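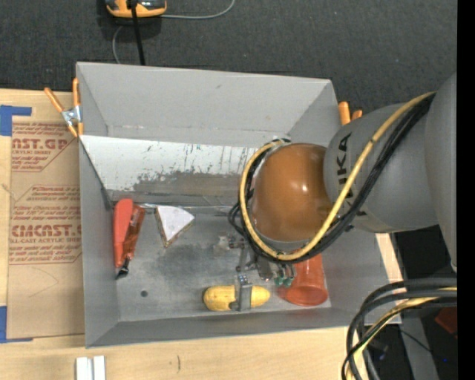 Workforce Skills Program, Trostance site
Progress report to the Pevamden Fund
Apr 7, 2022

Enrollment
The spring intake closed with 399 adult learners, all of them placed in a course. Basic statistics filled first. Spreadsheet skills and business writing still have open seats, and we will keep registration open for those two.

Completion
Of the learners who started in January, 92 percent finished the first unit. Scores in arithmetic and reading charts were good. Scores in written reports were weak, mostly in the evening groups, where many people missed the drafting session.

Changes made
We added 20 hours of tutoring in written work, paid from the materials line. Rivska supplied the new placement test on schedule. The Enriquez branch is still using the old one and will switch over before the next intake.

Problems
Online attendance drops after week 3. Reminder texts have gone out, but we do not have enough data to say if they help. One instructor post in data skills is vacant.

Next period
Fill the vacant post, move Enriquez to the new test, and send the Fund unit two results with the budget table. We request no change to the grant amount.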